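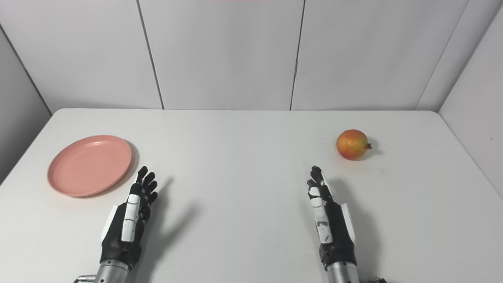 *Pink plate on the left, small round fruit on the right, white table.*

# Plate and fruit, Stirkden table

The table is the white one at Stirkden, which we use for most of the tableware pages because it is plain and wipes down easily. The walls behind it are pale flat panels and they stay as they are. If you have looked at the bowls or the beakers on this site you will have seen the same setting.

Taris is the name we gave the everyday plastic range when the Faditbridge shop took it on. It comes in several colours and there are 59 pieces in the full set, counting the lids and the two jugs. Most people who write in only want plates. The pink one is asked for more than the others, and most of the questions are about the shade, so pink is what we have put up first.

On the colour: it is a soft salmon pink, nearer to peach than to rose. Screens vary a good deal. If you are matching it to something you already own, the white of the table is the best thing to judge by. Someone who ordered in November expected a much brighter pink and sent the plates back, and we have changed the wording in the listing to suit.

On the shape: the plate is round and shallow, with a raised rim and a flat middle. There is a faint ridge just inside the rim. It holds a sandwich, a slice of cake or cut fruit without trouble. It will not hold soup or anything with much gravy, and for that you want the bowl, stock number 493.

The fruit is there for size. We used to put a ruler beside things, but people found it hard to picture the plate from a number, and a piece of fruit does the job well enough. The full measurements are in the listing for anyone who needs them.
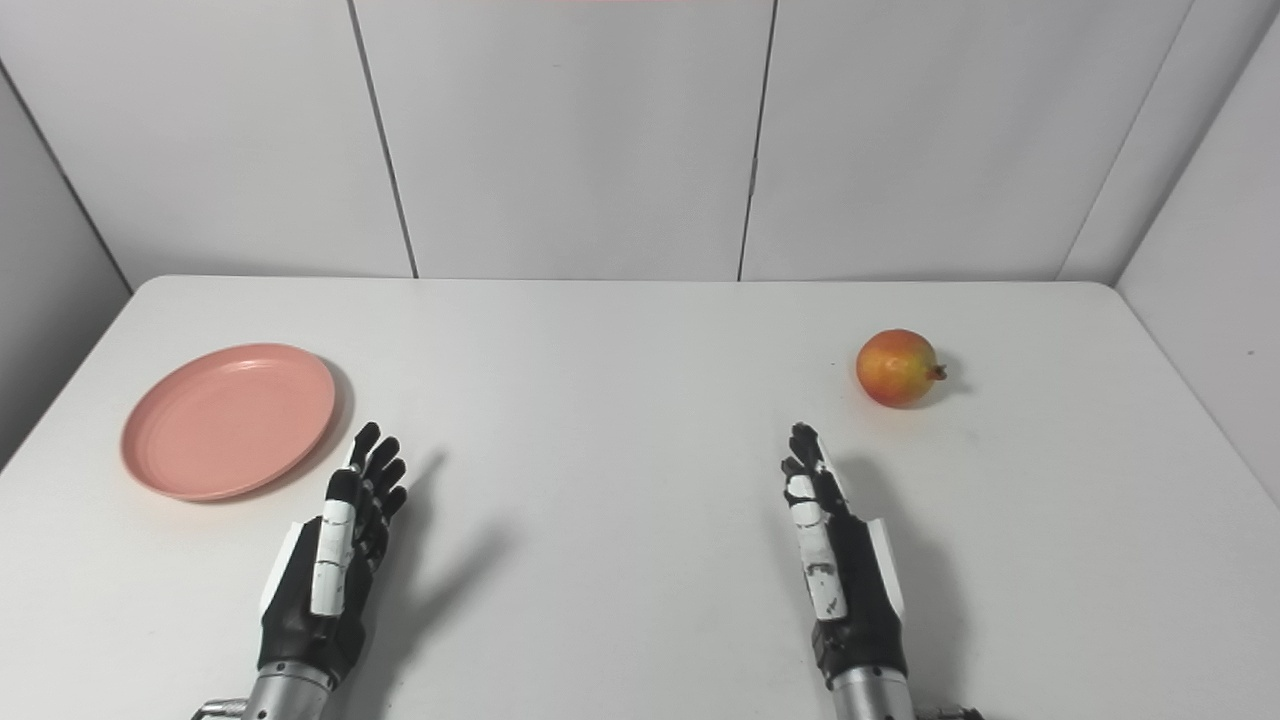
*Pomegranate set towards the back, with the pink plate across from it. Red, orange and yellow skin, and the dried crown pointing right.*

The pomegranate is a small one. We buy them from the fruit counter at Xolalpa, the grocer's two doors along from the Faditbridge shop, where they are sold loose. The big ones look better in a bowl but they are too large to sit on a side plate with anything else.

To serve one on a plate like this, score it round the middle, pull it in two and tap the seeds out over a bowl of water. The white pith floats and can be skimmed off. Drain the seeds before they go on the plate. The juice marks cloth very quickly, so keep it off a good tablecloth. On the plate itself, rinse it off straight after the meal. If it has been left overnight, a paste of bicarbonate of soda and a little water, left on for 5 minutes, will usually shift it. Don't use a scouring pad, as it dulls the surface and the marks take hold more easily the next time.

**Ordering**

- Taris plate, pink: stock number 799
- Taris bowl, all colours: stock number 493
- Single plates are sold over the counter at Faditbridge only. Postal orders go out from Stirkden in packs.

The green and the grey plates will be added to this page when they have been done on the same table. The jugs have a page of their own.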